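3.2 Simulated workcell and camera placement

The purchasing question in this paper is how much of the hardware for a tabletop manipulation cell should be ordered before the policy it will run has been tested. Our planning cases are the Bovside and Clakville sites. Both share one simulated cell, and no physical arm is ordered for either site until the simulated stage closes. Figure 4 gives two rendered views from the cell.

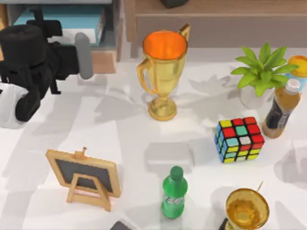
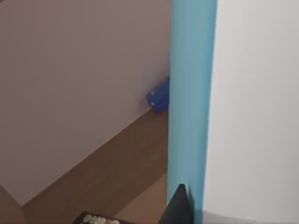
Figure 4. Rendered views from the simulated cell. The first shows the arm over a white tabletop with mixed objects; the second is a close view with a gripper finger at the bottom edge.

SIMULATION AND EQUIPMENT PLANNING

The simulated cell enters the budget as a cost item of its own. Scene construction, rendering time, and storage are charged to the planning phase, while the arm, gripper, mounting hardware, and cameras are charged to the purchase phase. Keeping the two apart lets a site stop after planning without carrying equipment it has no task for.

We generated 1,447 simulated episodes with the object layout redrawn for each. The layouts mix tall, narrow items such as bottles with low ones such as a puzzle cube, and include items with handles or thin parts, among them a trophy cup and a small chalkboard easel. This spread matters for the gripper line in the budget. A gripper chosen only for boxes and bottles is cheaper, but the saving is lost if a second tool must be bought when the task list grows. Gripper selection was therefore left open until 6 candidate models had been run against the same layouts.

Camera count was the second open item. A wide view of the table, as in the first image of Figure 4, gives the spacing between objects, but the arm itself covers part of the background. A close view can be filled largely by nearby surfaces, as in the second image, where a light blue column and a white surface take up the right side. Neither view alone was accepted as a basis for the camera order. The Bovside plan carries two cameras per cell and the Clakville plan carries three, with mounts priced separately.

Costs were tracked in the Larov ledger, which records each item with its lead time and the latest date at which it can be canceled without charge. Quotes from the integrator, Orlandini, were valid for 90 days. The simulated stage had to finish inside that period, or the arm would be priced again. In the Clakville case the stage overran and the quote lapsed in December. The revised quote left the arm price unchanged but raised the charge for installation.

We set the deposit at 50 percent of the arm price, payable on release of the order. Rendering hardware was rented in both cases. Purchase would be preferable for a site that expects to repeat the exercise for several cells, and the ledger entries for rented hours can be used directly to find that point. Spare gripper fingers were listed as consumables and do not appear in the capital totals of Section 4.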